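**Is a 7 week "footwork course" worth it for a club tennis player?**

*posted by baseline_moaner*

My club has started pushing a course from an outfit called Wuvari. Seven weeks, one session each Saturday, £321 all in. They promise your level will go up by "a full band", whatever that means. I'm a middling doubles player with a decent serve and slow feet. I've asked twice what a band is and been sent the same leaflet both times. Has anyone paid for this and won more matches afterwards?

**stakgate_lefty**

I did it at Stakgate in January. The coach was pleasant and I was fitter by the end, but I'd have been fitter if I'd run up and down the stairs for seven weeks. The "band" is their own scale and they do the marking, so of course everybody goes up. My league results were the same as the year before.

Two of the sessions were mostly talk about sleep, diet and keeping your kit in order. I don't need to pay to be told to wash my socks. 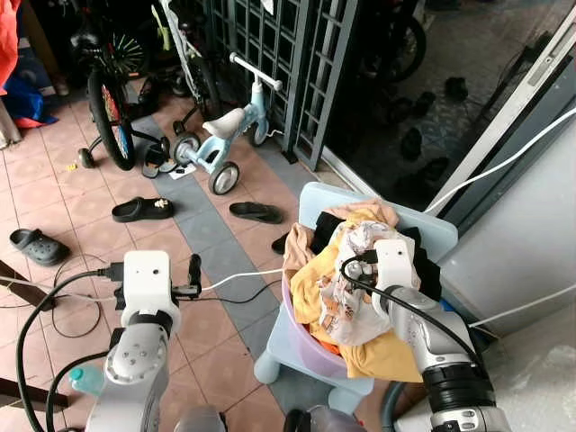

*Clothes in the basket, basket on the chair.*

If your feet are slow, get a skipping rope and a patient hitting partner. Ask them to send every third ball short. You'll hate it, and it costs you the rope.

**Bandara Courts Regular**

Wuvari is great, go for it!! My backhand has never felt better.

**chip_and_grumble**

The reply above is about a backhand and you asked about feet, so make of that what you will.

Before handing over any money, ask for three things in writing: how many players share a court, who is taking the sessions, and whether you get anything back if it rains off. At Brurkura we were told 5 to a court and it was more like a bus queue. I spent most of the hour holding my racket. A single lesson with your own club coach, with somebody filming your split step, would tell you more. If they still won't explain the band after that, I'd keep the £321.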